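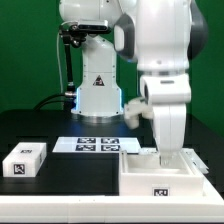 Home > Equipment > Ground Support > Masts and Elevated Platforms

Astix Transportable Sensor Mast

Product status: In production
Manufacturer: Oltham
Category: Ground support equipment for air surveillance units
Page last revised: 26 September 2019

Overview

The Astix is a trailer-mounted telescoping mast for air surveillance radars, passive receivers and radio relay antennas. It is intended for units that must raise a sensor above trees, buildings or low ridges and move it again at short notice. The mast is supplied to air forces, army air defense regiments and civil agencies responsible for monitoring low-altitude airspace.

Low-flying aircraft and small unmanned aircraft are often hidden from ground-level sensors by the terrain. Permanent towers solve part of this problem, but they take a long time to build and their positions soon become known. The Astix gives a commander the choice of covering a valley, a river crossing or the approach to an airfield for the period in which coverage is needed, and of withdrawing the equipment afterward.

The mast does not include a sensor. Customers normally fit equipment already in service with their own forces, using the adapter plates listed under Accessories.

Main characteristics

Maximum height, fully extended: 14 meters
Maximum head load: 381 pounds
Crew for raising and lowering: 2
Mast type: Telescoping, electrically driven, with mechanical locks at each section
Trailer: Single chassis with folding outriggers and adjustable towing eye
Power: Vehicle supply, generator or site supply
Emergency lowering: Manual crank, stowed on the trailer

The head load includes the sensor, its adapter plate, any rotating mount and the portion of cable carried by the mast. Customers should calculate the full load before ordering. Wind limits depend on the size and shape of the sensor and are stated in the load chart issued with each mast.

Mast and trailer

The mast sections are made of aluminum alloy and are keyed to prevent rotation under wind load. This matters for direction-finding receivers and for fixed-panel radars, where a small turn of the mast head will produce an error in bearing. Each section locks in turn as the mast rises, and the load is carried by the locks once the mast is in position. The drive motor may then be switched off.

The trailer carries the mast horizontally. Outriggers are folded against the chassis during travel and are swung out and pinned by hand. Leveling is carried out from the control panel, and the panel will not permit the mast to be raised until the chassis is within the allowed slope. On soft ground the outriggers must be placed on the spreader pads supplied.

Guy lines are not required at partial height in light wind. At full height they are required in all conditions. The anchor points, line lengths and tension settings are shown on a plate fixed to the trailer next to the control panel, and the same information is repeated in the operator's manual.

Prellell control unit

All current masts are delivered with the Prellell control unit. It replaces the earlier relay box and can be used either at the trailer or from a shelter by means of a cable. The unit shows mast height, chassis level, wind speed at the mast head and the state of each lock.

If wind speed passes the limit entered for the fitted sensor, the unit sounds an alarm and displays the height to which the mast should be lowered. It does not lower the mast by itself. The decision remains with the crew commander, who may need to warn the sensor operator before coverage is lost.

The Prellell unit has no wireless connection of any kind. Settings are entered at the keypad and protected by a key switch. Software changes are loaded through a sealed port during depot maintenance — they cannot be loaded in the field.

Owners of masts with the relay box may order the Prellell unit as a conversion kit. The kit includes the wind sensor, new wiring for the trailer and a replacement panel door. Installation must be carried out at a depot approved by Oltham.

Transport and storage

The Astix may be towed by any military truck with a compatible hitch and the correct electrical connector. Sensors must be removed from the mast head before towing on unpaved roads. They may remain in place for short moves on hard surfaces if the sensor manufacturer allows it and the transport cradle is fitted.

For storage longer than one season, the mast should be fully lowered, dried and covered. The locks should be greased and the batteries removed. Masts held in reserve are to be raised and lowered through their full travel at the interval stated in the maintenance schedule, and the result entered in the equipment log.

Accessories

Adapter plate, universal pattern
Adapter plate, blank, for drilling by the customer
Rotating mount, electrically driven
Transport cradle
Cable reel with stand
Spreader pads, additional set
Obstruction light, with infrared setting
Lightning protection kit
Camouflage cover, woodland or desert
Winter kit with heated locks

The lightning protection kit is required for any site where the mast will remain raised overnight. It is listed as an accessory only for the benefit of customers who already hold an equivalent kit in their own supply system.

Training

Operator and maintainer courses are held at the Szénási training center. The operator course covers site selection, leveling, raising and lowering, guy line layout and emergency procedures. The maintainer course adds lock adjustment, replacement of the drive belt, fault finding on the Prellell unit and inspection of the mast sections for wear. The maintainer course lasts 2 weeks. Candidates must hold the operator certificate before attending.

Courses can also be given at the customer's base when a mast and a suitable area of level ground are available. Requests for courses to be held in June should be submitted early, as the center's outdoor area is reserved for acceptance trials during part of that month.

Maintenance and support

Routine maintenance is within the means of a unit workshop. The tool set supplied with the mast covers all tasks in the first two levels of the schedule, apart from a torque wrench and a standard multimeter. Depot tasks include removal of mast sections, replacement of the main drive and renewal of the outrigger pins.

Spare parts are ordered by the part number in the illustrated catalog. Numbers beginning with the letter R refer to the relay box version and should not be used for masts fitted with the Prellell unit. A cross-reference table is printed at the back of the catalog.

Safety notices

The mast must not be raised under or near overhead power lines. The minimum distance is given in the operator's manual and is measured from the full extended height, including the antenna, even if the mast is to be used at partial height.

Personnel must remain outside the marked area while the mast is moving. When a transmitting radar is fitted, the radiation safety distances of the radar manufacturer apply in addition to those of the mast.

Export and ordering

The Astix and its accessories are subject to export licensing. Quotations are issued only to government bodies and to contractors acting for them, and an end-user statement must be supplied with the first request. Requests should give the type and weight of the sensor, the towing vehicle, the climate in which the mast will be used and the delivery address.

Load charts, interface drawings and the current catalog are available to registered customers from the Oltham ground support office.

Related equipment

Masts and Elevated Platforms
Shelters and Cable Equipment
Field Generators
Conversion Kits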